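Grotero Fabrics - Frequently asked questions

Home / Shop / Samples / Workshop / Help

We wrote this page for the questions which come most often by e-mail. If yours is missing, please write to us and include the order number if you have one.

ORDERING

What is the smallest length I can order?

Half a metre for all fabrics on the roll. After that you can add in steps of 10 cm. Remnants are sold as one piece and we do not cut them again.

Will my fabric come in one piece?

Yes, if you order it in one line of the basket. If you put one metre in the basket and later again one metre, the system treats them as two cuts. Please change the quantity in the first line instead. If the roll is too short for your order we write to you before cutting anything.

How many fabrics do you have?

At the moment nearly 700, with the lining and interfacing included. The website is updated each evening, so it can happen that the last metres were sold in the shop on the same day. In this case we refund you in full, or we propose a similar fabric.

Can I keep a fabric reserved?

We reserve for 14 days, without payment. Write to us with the name of the fabric and the length. We do not send a reminder when the time is over.

Do you sell to schools and theatre groups?

Yes. For orders above 2,000 euros we make a written offer with a separate price for each fabric. Please tell us by which month you need the goods, because large quantities of one colour are sometimes ordered from the mill.

What does "Petex" mean in the product name?

Petex is our own line of plain cotton and cotton mix fabrics. It exists in light, medium and heavy. The heavy one is good for bags and aprons, but it is too stiff for most clothes. Sosa is the line of knitted fabrics, for T-shirts and children's clothes.

DELIVERY AND COLLECTION

How long does the delivery take?

Orders received before 11 in the morning normally leave us on the same working day. In December please count a few days more.

Can I collect my order in Gondau?

Yes, choose "Collection" at the last step. You get a message when the parcel is ready. The entrance for collection is in the yard, not through the shop, and there is a bell on the left of the door. Please bring the message, on the phone or printed.

Do you send the fabric folded or rolled?

Folded, except velvet, coated cotton and silk. These we roll on a cardboard tube. If you want another fabric rolled, write it in the comment field. The tube costs a small extra amount, shown in the basket. The longest tube we can send is 122 cm, so wider fabrics are folded one time along the length.

WASHING AND CARE

Must I wash the fabric before sewing?

For cotton, linen and viscose we advise it strongly. Wash it at the same temperature that you will use later for the finished piece. Linen can lose up to five per cent in the first wash, and viscose sometimes more. Wool should only be steamed.

How do I stop the cut edges from fraying in the machine?

Sew a zigzag along both cut edges before washing. Pinking shears also help, but less.

My dark fabric has lost colour in the wash. Is it a fault?

With very dark red, blue and purple a little colour in the water is normal for the first two or three washes. Wash these separately and with cold water. If the colour still comes out after that, send us a photo and the order number and we will look at it with the supplier.

COLOURS AND SAMPLES

Why does the colour look different on my screen?

Each screen shows colours in its own way, and the light in your room makes a difference too. Dark purple, navy and dark brown are the most difficult. On some phones they all look nearly black. If the colour must match something you already have, please order a sample first.

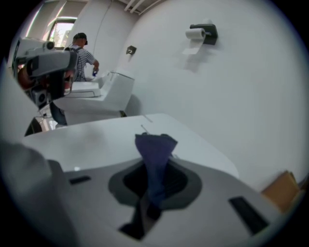 Dark purple fabric, with a white surface behind.

How should I look at a sample?

Put it on something white and go close to a window, in the middle of the day if possible. Then look again in the evening with the lamps on. Some colours change a lot - especially greys, which can become green or pink.

How large are the samples?

They are 10 by 10 cm. You can order up to eight at one time. For printed fabrics the sample may not show the full pattern, so please look at the ruler on the product page.

Is the colour always the same from roll to roll?

No. There is a small difference between dye lots. If you need more of a fabric that you bought before, send us a small piece by post and we compare it with the roll in the shop.

RETURNS

Can I return cut fabric?

Unfortunately not, if it was cut to your length and has no fault. Remnants, thread, zips and closed packs of buttons can come back if they are unused.

I found a fault. What now?

Please check the fabric before you wash or cut it. Mark the place with a pin or a thread and write to us. We send a new piece or give the money back, as you prefer. After cutting we can only

offer a partial refund, also when the fault is clear.

Last change to this page: June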